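Re: [wovau-chairs] Reseating a loose spindle without taking the whole back apart
July 2021

On the list, a member in the Rusu valley wrote:

> I have a set of six kitchen chairs, the kind with a bent bow back and
> seven spindles. Two of them have a spindle that turns in the seat when
> you lean on it. The bow itself is tight at both ends and I don't want to
> disturb it. Somebody told me to drill a small hole at an angle and squirt
> glue in until it comes out the top. Is that any good? Also, what glue are
> people using these days? The previous owner seems to have used whatever
> was in the kitchen drawer.
>
> The chairs were 26 dollars for the lot so I am not worried about ruining
> something precious, but I would like to sit on them.

I have done a fair number of these and will give you my experience, which others may disagree with.

The drilled hole can work. It depends on what is already in the socket. If the old joint was hide glue, new hide glue will grab onto it and you may get a good repair with very little cleaning. If the old joint was white or yellow glue, the new glue mostly sits on top of the old and lets go again by the next winter. I did four chairs that way in April of last year and three of them are loose again.

To find out what you have, put a drop of warm water on any squeeze-out at the base of the spindle and leave it for ten minutes. Hide glue goes slick and then sticky. Yellow glue goes pale and rubbery. If it stays hard as glass it is probably epoxy, and you have a longer job.

Before drilling anything, turn the chair over. On many factory chairs the spindle sockets are blind, but on some the hole goes clear through the seat and the spindle end is wedged from below. If you can see the end grain of the spindle, you can often pick the old wedge out with a narrow awl, work glue in from underneath and drive a new wedge. That is a better repair than the drilled hole and it doesn't show.

If the socket is blind, you can usually gain a little room without touching the bow. Spindles flex more than people expect. Stand the chair on a blanket, loosen the top of that one spindle (most are only held by a brad from the back of the bow, so look for a filled nail hole) and see if it will lift a quarter inch. A quarter inch is enough to scrape the tenon with a knife and get a stiff brush into the hole.

On glue, I use liquid hide glue for anything that may need to come apart again, and a chair always does sooner or later. Check the date on the bottle. Old stock never sets properly, and I have been caught by this. The Roltar bottles we got through the last group order were fine, but we are nearly out of those.
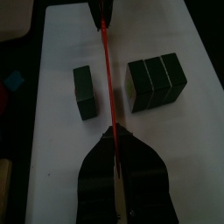
If the tenon has shrunk and rattles in the hole, more glue will not fix it. Glue a single turn of thin wood shaving around the tenon, let it dry overnight, and sand until it goes in with a firm push. I don't care for cloth or string in there. It holds for a while but it makes a mess for the next person, and it soaks up glue you wanted on the wood.

For clamping, a loop of cord from the bow down under the seat, twisted with a stick, is plenty. Don't overdo it or you will bow the neighboring spindles. Leave it a full day before anyone sits down, two if your shop is damp.

One more thing – if you have two loose spindles in a set of six, check the others now. Hold each spindle in the middle and try to turn it. Do the same with the stretchers under the seat, where a loose joint does more harm. A loose stretcher lets the legs spread, and that is how seats get split.

The Wirnelier spindle notes in the list files have the common tenon sizes if you end up needing a replacement. It is message 275, with a correction to the table in 556. Use the corrected one.

Let us know what the water test shows.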